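Stivimlow Home Storage Guide
Section 6: Packing Small Soft Items in an Open Box

This section covers yarn balls, bath poufs, small plush toys, knitted pieces and other soft items that are stored together in one cardboard box. For books, jars and anything with a hard edge, use Section 4. For bedding, use Section 5.

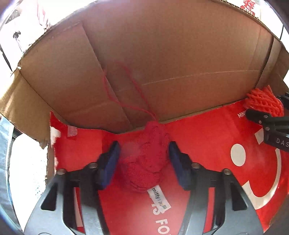
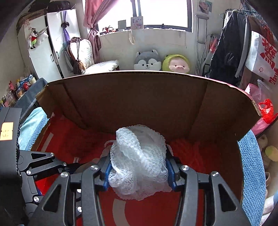 Figures 6-1 and 6-2. Open cardboard box with a red lining. First picture: red yarn ball with its strand. Second picture: white mesh bath pouf with its cord loop.

6.1 Before you start

You will need:
One cardboard box with tall walls
One lining for the floor of the box, either a flat printed panel or a piece of fabric
Clear or white tape
Paper bags, any size that fits the box
Contents card (form 618, in the back pocket of this guide)
A pencil

Choose a box with a whole floor and no soft corners. If a corner gives when you press it with your thumb, use another box. Printing on the outside makes no difference.

Clear a space beside the box at least as wide as the box itself. A bed or a low table works. You will be taking things out again to check them, and they should not end up on the floor.

CAUTION: Do not pack anything damp. Bath poufs hold water in the middle long after the outside feels dry. Hang them overnight first and squeeze them in a dry towel before packing.

6.2 Lining the box

1. Open all the flaps and fold them outward.
2. Shake out the box. Wipe the floor with a dry cloth.
3. Lay the lining flat on the floor of the box. Bring the extra up the front wall first, then the sides.
4. If you are using a cardboard panel, run your hand along the edges. Cover a torn edge with tape and press it down firmly. Loose fibers of card stick to yarn and are hard to pick out.
5. If you are using fabric, smooth it from the center toward the walls. Do not tape fabric to the floor of the box. Tape it at the upper edge only, or leave it loose.
6. Check that the lining does not rise in the middle. A raised lining tips round items to one side.

Note: A strong plain color makes small pale items easier to find. White netting on white paper is easy to miss when the box is nearly empty. Dark items are better on a light lining.

6.3 Preparing yarn balls

1. Find the loose end. If there are two loose lines at the top, follow them back and see whether they are one strand doubled over. Do not cut until you know.
2. Wind the loose yarn around the ball, leaving a tail the length of your hand.
3. Tuck the tail under three or four wraps. Do not knot it.
4. Leave any sewn-on fabric tag in place. Turn it to the outside so it can be read from above.
5. Lower the ball into the box and let go once it is resting on the lining. Dropping it starts the outer layers sliding.

Yarn balls of up to 300 grams can go straight on the lining. Put heavier ones in a paper bag first, one to a bag, with the top folded over once.

Note: A lumpy ball does not need rewinding. Rewinding tightly before long storage stretches the yarn, and wool in particular is slow to recover. If you want it neater, wait until you are ready to use it.

6.4 Preparing bath poufs and netting

1. Hold the pouf by the sides and shake it once to open the ruffles.
2. Look for broken threads in the cord. A pouf with a frayed cord will come apart in the box, so use it up or throw it out.
3. Fold the cord loop back over the pouf. If it will not stay, tuck it between two ruffles.
4. Place the pouf last, on top of the other things. Netting crushes easily and keeps the crease.

CAUTION: Keep netting away from open-knit items and from anything with a hook-and-loop fastener. If the two must share a box, put the netting in a paper bag and close it.

6.5 Knitted towels and cloths

Fold knitted towels in thirds along the long side, then in half. They can stand on edge against the wall of the box, where they also act as padding. While you are packing, towels may be hung over the rim to keep them clean and within reach. Take them off before you try to close the flaps – a towel caught in the fold will hold the box open by a finger's width, and dust gets in there first.

6.6 Plush toys

Plush toys go in a separate box if they are taller than the walls. Do not bend ears, hoods or tails to make them fit. Smaller plush toys lie on their backs, faces up, in a single layer. Brush them beforehand with a dry clothes brush.

6.7 Closing and labeling

1. Fill in the contents card. Write what is in the box in the order you packed it, bottom first.
2. Write the month only, for example "March."
3. Lay the card on top of the contents with the writing facing up.
4. Fold in the short flaps, then the long ones. The lid should close without pressing. If it bulges, take out the top item.
5. Tape across the middle seam. One strip is enough for a box kept at home. Use three for a box that will be carried or shipped.

Store the box off the floor and out of direct sun. The top of a wardrobe is suitable if the box does not overhang the front edge. A spot under a window is not; red and blue dyes fade there within a season, even through a gap in the flaps.

6.8 Common problems

The yarn has come loose in the box. The tail was too short. Rewind the outer layers only and leave a longer tail.

The contents smell stale. Something was packed damp. Empty the box, air everything for a full day and replace the lining. Do not reuse the old panel.

The lining has slid to one side. Usually caused by carrying the box by its flaps. Carry it from underneath, one hand at each end.

White lint on dark yarn. Check for paper scraps along a torn edge of the lining and tape over it as in 6.2, step 4.

Replacement linings are sold flat under part number 334. The Dukero lining can be trimmed with household scissors. The Lorach lining is hemmed and should be folded to size.

Section text: Gerardo Lombardi. Checked by Tudur Lewis.

Continue to Section 7: Hanging Storage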